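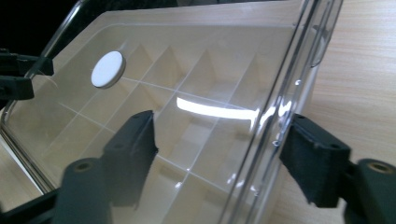
Pylyp Melnychuk reckons the blog would have folded two winters ago if readers hadn't started sending in their own posts, and he wants more of them before the holidays, not after.

Community > Notices > Guest writers wanted

Posted in October by Ivan Moroz

So. Call for guest bloggers, December and January. Short notice, sorry, I've been flat out.

The Harasym Letters needs people to cover the holiday stretch while Pylyp and I are both away. He's off to his sister's in Batano, I'll be at the in-laws with terrible internet. Last year we just went dark and got a pile of emails asking if we were okay. Lovely, but let's not do that again.

Looking for 7 writers. One post each, two if you're keen. History, letters, old houses, family papers, odd bits of local colour, anything regular readers would recognise as our sort of thing. Regency is welcome, so is anything up to the First World War. No recipes this year unless theres a proper source behind them. We had four plum puddings last time and one of them was off the back of a packet.

What we need from you:

- a pitch, 5 lines max, in the body of the email. No attachments at this stage
- link to something you've written, blog or otherwise. A long comment on one of our posts counts
- your time zone
- whether you can answer comments the day your post goes up. Matters more than you'd think, the Boxing Day crowd is chatty

Pay is $65 a post, by e-transfer, end of January. Same as Pestenura pays its regulars, and it comes out of the tip jar so please don't ask for more. You keep your rights. We ask for 30 days before you put it up elsewhere.

Length, whatever it takes, but over two thousand words and I'll split it. I do a light edit for spelling and links. Pylyp checks dates and names and he will write to you about them. If you're quoting letters or a diary, send the reference with your draft. Family papers fine, just tell us who holds them and that they're happy with it.

First-timers, yes please. Half our favourites had never posted anywhere before. You don't need an account on Cedora, I load everything in myself and send you a preveiw link the night before.

Pitches close at 5 pm Eastern on the last day of the month. Replies a week or so after that. If you pitched last year and heard nothing, that was my spam folder, please try again.

Also after one person to moderate comments over New Year's. Unpaid, evenings only. Say so in the subject line.

Contact: Ivan Moroz, via the contact form | © The Harasym Letters | Back to top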